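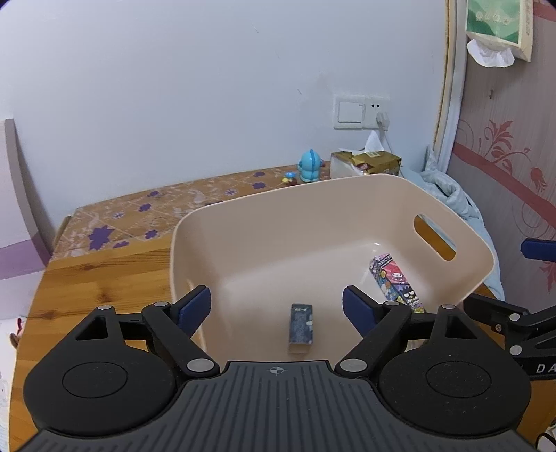 Tomoyo Oda wrote:
Open baskets all the way for me. I had lidded bins on every shelf for years and I never put a single thing away, I just piled it on top of the lid. The day I switched, my hall closet started working. I'm so excited you're starting on this! What are your shelves like? Depth matters a lot more than people think.

Reply
Posted 9:12 am

pinecone_attic
Thanks Tomoyo! The shelves are pretty deep, deep enough that stuff goes to the back and dies there. I found 3 unopened tubes of the same caulk on Sunday. All bought by me.

To catch up anyone landing on this page: I'm redoing the closet and the craft shelves at the same time (I know, I know) and the question was baskets or bins with lids. Tally from page one was pretty even, with a couple of votes for drawers.

Reply
Posted 9:30 am

mudroom_marv
Lids. Sorry Tomoyo. We live on a gravel road and anything open gets a layer of dust by the end of the month. I wash my open baskets in April and again in fall, and each time the water is brown. If you're storing batteries or light bulbs, okay, who cares. Fabric, paper, yarn? Put a lid on it.

Reply
Posted 9:41 am

Tomoyo Oda
Marv, fair on the dust. I'm in an apartment on the fourth floor so I don't get much. But I'd still say that a dusty thing in the right basket beats a clean thing on the kitchen counter for three weeks!

For deep shelves, turn the baskets so the short side faces you and treat each one like a drawer. You pull the whole thing out, grab what you want, push it back. I have the Witer ones, the medium size with the handle cutouts. They slide really nicely on painted wood, a little less on wire.

Reply
Posted 9:58 am

gluestick_gail
YES to short side out. This changed my craft room. I used to put them long side out so they'd "fit," and then there was a second row behind, and behind the second row was where my good scissors lived for all of last year.

My other big tip, and I will shout this from the roof: sort first, buy second. I used grocery bags and shoeboxes for a month before I bought anything. I ended up needing half of what I'd had in my cart, and completely different sizes.

Reply
Posted 10:20 am

pinecone_attic
Gail, too late, I already have a stack of them in the hallway, ha. But I kept the receipt. How did you pick your categories? I keep getting stuck there. Do picture hooks go with nails or with frames? I stood in the hall holding a bag of hooks for longer than I want to admit.

Reply
Posted 10:26 am

gluestick_gail
Where did you look for them first? Put them there. Don't think about where they ought to go, think about where your feet took you last time. My picture hooks are with the tape because in my head they're both "putting things on walls."

Reply
Posted 10:31 am

mudroom_marv
Hooks go with nails. They're hardware.

Reply
Posted 10:33 am

gluestick_gail
Marv I love you but you have a whole garage.

Reply
Posted 10:34 am

kestrel77
Jumping in as a drawer person. I did baskets, I did bins, and what stuck in the end was a tower of Kudo drawers, the kind with 6 shallow drawers and one tall one at the bottom. Small things do so badly in big baskets. Everything tips over and sinks, and then you're digging. Shallow drawers mean one layer, and with one layer you see everything you own.

They're not cheap, I'll give you that. I bought mine used and had to sand a couple of the runners. Worth every minute.

Reply
Posted 11:05 am

Tomoyo Oda
Kestrel, agreed about small stuff sinking. I put smaller boxes inside my baskets. Gift boxes, the bottom half of a tea carton, a loaf pan that lost its mate. Stand things up on edge like files if they'll stand. Seeds, thread cards, packets of needles, all of it goes upright.

Reply
Posted 11:12 am

kestrel77
See, to me that's a drawer with extra steps :)

Reply
Posted 11:14 am

bobbin_and_me
Can I ask about photos? My mother left me her prints when she moved to Suser, and my brother counted them: 3,000. They came in one enormous trunk. I've been putting them in open baskets by decade so that people can flip through when they visit, and it has been the nicest thing, my kids sit on the rug with them after dinner. Now I'm reading Marv's dust post and getting nervous.

Reply
Posted 11:40 am

mudroom_marv
Lids for photos, please. And out of the sun. I'd hate for you to lose those.

Reply
Posted 11:43 am

Tomoyo Oda
Okay, on this one I'm with Marv! Lidded boxes for the bulk of them, meant for photos if you can manage it. But keep one basket out with a handful in it and swap them every so often. It'd be a shame to stop the rug evenings. I went through my grandfather's slides that way, one small batch at a time, and I heard stories from my aunt I'd never have gotten otherwise.

Reply
Posted 11:52 am

bobbin_and_me
Oh, I like that a lot. A guest basket. Doing it tonight.

Reply
Posted 11:55 am

pinecone_attic
Lunch break update. I emptied the two middle shelves and turned everything short side out, and I got one more basket per shelf than before!! Tape and hooks are together (sorry Marv). Caulk is all in one place. The yarn is going in lidded bins, because I do have a cat and I wasn't thinking about the cat.

Next question is labels. I borrowed a Jevetti label maker from my neighbor and the tape keeps peeling off the textured plastic. Anyone?

Reply
Posted 1:17 pm

gluestick_gail
Tie-on tags. Cut up a cereal box, punch a hole, use string. You can flip the tag over when you change your mind, and you will change your mind. I rewrote mine all through the first winter.

Reply
Posted 1:25 pm

kestrel77
Wipe the spot with rubbing alcohol first and let it dry all the way. Works on my drawers. They're smooth though, so I can't promise anything for texture.

Reply
Posted 1:31 pm

mudroom_marv
Painter's tape and a marker. I've got the same strip on my furnace filters bin from two houses ago. I moved 3,000 miles with that bin and the tape held.

Reply
Posted 1:38 pm

Tomoyo Oda
I'm going to be a pest and say skip the labels for the first couple of weeks. If you have to read a label to find your own scissors, the scissors might be in the wrong place. Then label whatever the rest of the family keeps asking you about.

Reply
Posted 1:50 pm

gluestick_gail
Hard disagree! My husband would never put a thing back without a label. Day one, label it all, in big letters. He asked me where the flashlight was while standing in front of the flashlight.

Reply
Posted 1:54 pm

pinecone_attic
Going with tags for now. I've got string and plenty of cereal boxes, and the label maker can go back next door.

Top shelf is still a disaster – wrapping paper rolls, a fan, and a sleeping bag that doesn't fit in its sack anymore. If anybody has a good way to store wrapping paper that doesn't involve the back of a door, I'm all ears. My closet door slides.

Reply
Posted 2:22 pm

kestrel77
Under the bed, flat, in a long shallow bin. With a lid, Marv.

Reply
Posted 2:29 pm

mudroom_marv
Good man.

Reply
Posted 2:30 pm

kestrel77
Woman, but thank you!

Reply
Posted 2:31 pm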